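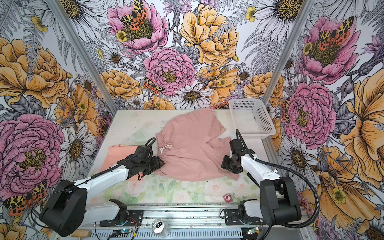 Landings vs. log sheets, second pass

Home Notebook Methods Port visits Search

August, 4:30 p.m.

Spent the day trying to make the Wimden landing slips agree with the skippers' log sheets. They don't. The slips say the small boats brought in 3000 kg of mackerel over the period. The log sheets say a good deal less, and three of them say "same as yesterday," with no yesterday attached.

First suspect was the box weight. We've been using the standard full box, but the harbor at Wimden fills to the rim and then adds a shovel of ice for luck. Reweighed 11 boxes on the quay this morning with the Kovix scale. Net fish came out lower than the standard in every box, and the spread was embarrassing. The scale itself checked fine against the brass weights before and after, so I can't blame it, though I'd been looking forward to that.

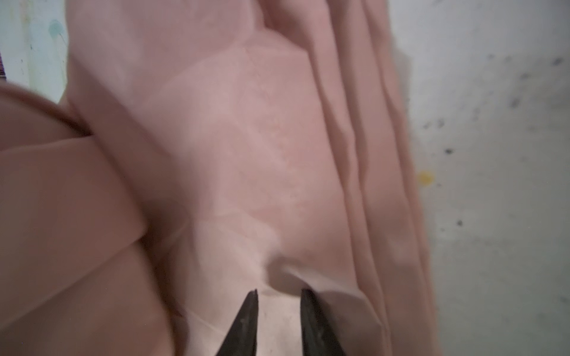 Ciobanu

Second suspect: bycatch. Scad and small mackerel get tipped into the same boxes when the buyer is in a hurry, and the buyer is always in a hurry. Went through a sample of some 200 fish by hand. More scad than I'd have guessed. They were sold as mackerel, taxed as mackerel and are now sitting in our database as mackerel, living a better life than most scad get.

Price column makes more sense once you allow for this. The dip we'd put down to weak demand lines up with the mixed boxes. Have not touched the plot yet. The old version is still in the Rostora folder, please don't send it to anyone.

Not resolved: the two boats that land after dark. No slip, no log, but the fish are on the stalls by breakfast. Asked at the ice house and was told it was a very good question.

To do
- New box factor, Wimden only. Leave the other harbors alone until somebody weighs something there.
- Split scad out of the mackerel rows and flag them, don't delete.
- Ask for the ice sales book again, more politely.
- Wash the gray crate before it becomes a project of its own.

Recent entries
Gillnet mesh check, wet and dry
Why the tide table was an hour off
Otolith trays: relabeling, part two
Fuel cost per trip, small boats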